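Utetti review: a simulated bench for choosing a gripper
By Nisha Sengar
June 4, 2021

Camari sells Utetti as a way to pick your robot's gripper and camera before you spend money on either. You load an arm, bolt on a gripper from the library, choose where the camera goes and run your job on a simulated table. The license is $900 a year per seat. I came to it with a low opinion of simulated grasping, and after using it for most of my working hours over 20 days, my opinion has gone up a little. 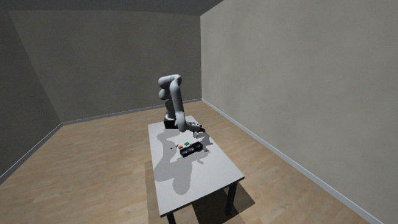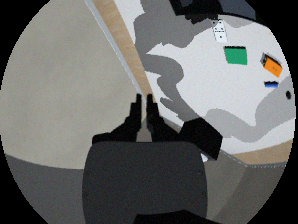 Rendered in Utetti: the arm at the table, then a view past the gripper's fingers.

My test job was dull on purpose: pick up small parts, put them in a tray, reset, go again. I ran it with two grippers from the library, the stock two-finger one and a wider model from Pathak, and with two camera placements, one fixed in the room and one on the wrist. We have the same arm and the stock gripper in our shop, so for half the combinations I could check the software's answers against a real bench.

Setup is good, and I say that as somebody who usually loses a day to it. The installer worked the first time. The arm came in with correct joint limits, and swapping one gripper for the other took a menu and a restart. Utetti also stops you when the new fingers would pass through the table in the home pose. Our last package let you find that out on hardware.

The camera side is the best reason to buy. I had assumed a room camera would do for small parts and that a wrist camera was a luxury. Running the same picks with both changed my mind. From the room, the arm threw its shadow over the work and the smallest parts were a few pixels wide. From the wrist, the fingers are always in view, you can see where the tips are relative to the part, and the wide lens gives you plenty of table. It also gives you a lot of gripper. With the Pathak model fitted, the housing took up so much of the image that I lost sight of parts on the near side, and I would have ordered that combination if I hadn't tried it here first. So that's one mistake avoided, and possibly the license paid for.

Now the grasping. Over 117 picks with the stock gripper, Utetti reported 7 drops. I repeated the job on our real arm with the same positions and speeds and did a good deal worse. The thinner the part, the wider the gap. In the software a thin bar pinched off center stays where it was pinched. On our bench it swivels, hangs by a corner and lands beside the tray. There is a friction setting, and by turning it down I could make the drops match, but then the larger blocks began slipping too, which they never do for us. A setting you have to tune against real hardware isn't much help to somebody who hasn't bought the hardware.

I put this to Umesh Bisht in Camari's support group. His answer was polite and frank: finger compliance is "simplified" in the current version, pads are treated as rigid, and a better contact model is planned for September. I'll believe it when I can install it. In the meantime the product page still promises "grasp results you can order from," and I would like that line taken down.

Other complaints, in no special order. The lens model for the wrist camera has a distortion slider with no units. Exported video drops the timestamps, so lining up a room view with a wrist view is done by eye. The surface textures change how the table looks and have no effect on how parts slide. And the gripper library is thin. If you use anything unusual you'll be drawing it yourself, and the import tool rejected my mesh three times without saying what was wrong with it.

The obvious rival is Trallenton, which costs more and takes far longer to learn. I used it last year. Its contact behavior was closer to what our bench does, though its camera rendering was poor enough that I wouldn't have trusted it on the housing problem above.

Buy Utetti if your open question is where the camera goes, whether the arm reaches, or what the fingers will hide. If your question is whether a given gripper will hold a given part, borrow the gripper and try it with the part. I've kept my seat until the September version arrives, and I'll rerun the thin parts then with the same positions.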